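4. First-time setup of your Sadum bread journal

Open the lid, log in, and go to the Sadum page — you'll be baking by tonight! 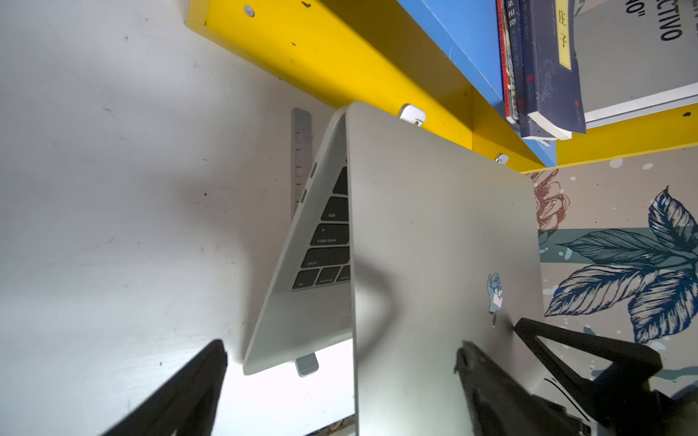
Roswitha Schmieder adds: name your starter first, or the feeding reminders won't show up.

4.1 Type in your flour weight.
4.2 Set hydration to 70. Go to 83 once you've got the feel of it — it's so much fun! 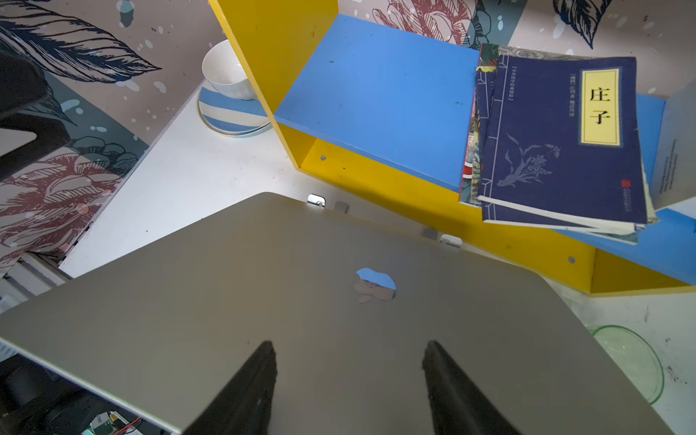 4.3 Choose three folds and press Save.

Caution: Changing the flour weight clears your fold times.

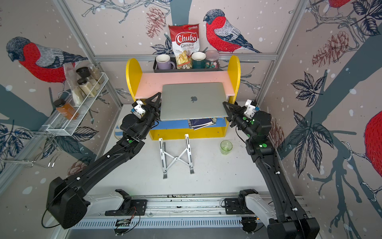 Fig. 3. Laptop, lid closed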